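Visit report: Gavell injection molding plant, Sakham

August 2020

Purpose of the visit

The visit was made to see how perforated household storage goods are molded at the Gavell plant in Sakham, and to collect notes on warp, cycle time and the use of regrind. An earlier visit planned for May was put off. Access was limited to the molding hall, the tool room and the packing area. The compounding line, which is run by Shojaei on the same site, was seen only through the windows of the connecting corridor.

Arrival and safety

Visitors sign in at the east gate and are issued safety glasses, ear plugs and shoe covers. Masks were required throughout, and the group was split in 2 so that the aisles stayed clear. The route is marked in yellow paint and passes the drying hoppers first. Noise in the hall is moderate near the electric presses and high near the granulators, where conversation is not practical. Questions were held until the tool room.

Material and drying

Most of the storage range is molded in polypropylene copolymer. Natural pellets arrive in octagonal boxes and are colored at the press with a masterbatch supplied under the trade name Clelamine. Dosing is gravimetric. The grays are the hardest shades to hold from batch to batch, according to the shift supervisor, and a reference plaque is kept at every press that runs them. Polypropylene takes up very little water, and the hoppers are used mainly to bring the pellets to a steady temperature before they reach the screw.

Regrind comes from rejected parts and cold runners. It is screened for fines, passed over a magnet and returned to the same color only. Parts with thin ribs between openings get less of it than solid-walled bins. The plant would not give the percentage.

Molding of perforated walls

A wall with a grid of openings fills differently from a solid one. The melt has to divide around each core and join again behind it, leaving a weld line at every opening. Where the ribs are narrow these lines make up a large share of the wall, and the part can split along them if the melt front is too cold. Gavell deals with this by keeping the tool warm and the injection speed high, then cutting back sharply before the corners are packed.

The baskets are gated on the underside of the floor. Side walls are formed by slides, which draw outward before the part is ejected upward off the core. A handle opening high in the wall interrupts the grid, and the rim above it is the last area to fill. Short shots nearly always show up there first. The rim itself is flared and rounded, partly for stiffness and partly to give a comfortable edge.

The cycle on the press we watched was 61 seconds. Cooling accounts for most of that. The floor is the thickest section, and if the basket is ejected too early the long walls pull inward as they shrink. Slight inward bow is accepted. Outward bow is not, as it causes trouble in nesting.
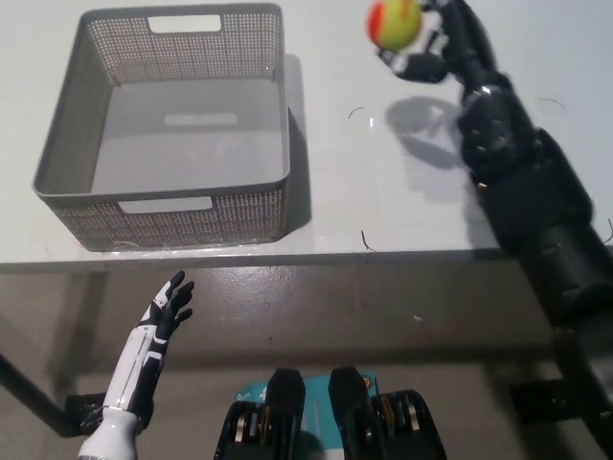 Tool room

The tool room holds 131 molds on numbered racks, not all of them in active use. Slides from a basket tool were laid out on a bench for cleaning. Gas residue collects in the vents between the small cores and has to be removed by hand with a soft brass tool and solvent. Dry ice blasting was tried on one set and is said to have worked well on flat faces and poorly in the deep corners.

Broken core pins are the most common repair. Spares are kept for every tool with openings in the side wall, and each pin position is logged when it fails. The log is still on paper. It was one of the more useful things seen on the visit: the failures bunch near the gate side of the long walls, where the melt arrives fastest.

Inspection and packing

One part per hour is taken from each press and left to rest for a full day before it is measured. Length and width are checked at the rim and at the floor. Parts are also stacked and then separated by hand, with 2 grades recorded, free and tight. Any tight result goes back to the setter.

Packing is by nested stack with a paper slip between parts - plastic film was dropped last year after complaints about static and dust. Cartons are printed on site.

Open points

The plant agreed to send shrinkage data for the gray and the natural grades. Mold temperature readings from the slides were asked for and refused. A second visit, covering the Shojaei compounding line, has been requested.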